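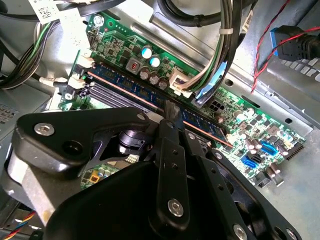

The Halten Open Day is a public demonstration of robotic assembly and repair held each February at the Halten works of Fatetti, a manufacturer of automated handling equipment. It was established by the engineer Nikola Angelovski, formerly of Kelmendi, and is open to schools, trade visitors and the general public. The principal demonstration concerns work inside desktop computers, in which a gripper with a narrow black fingertip reaches into the open case and is brought to the edge of a blue memory module, beside the empty slots on a green motherboard. Cables are left in place within the case, as the organisers regard them as a normal condition of repair work.

The first open day received 737 visitors. Attendance later rose to 1380, and entry to the main hall was then limited to 100 persons at a time. The most recent programme listed 17 demonstrations – the majority of them in the main hall – together with a guided tour of the Willness workshop, which adjoins the works. Tours begin on Thursday morning and must be booked in advance.

Contact the editors | Copyright and terms of use | Back to top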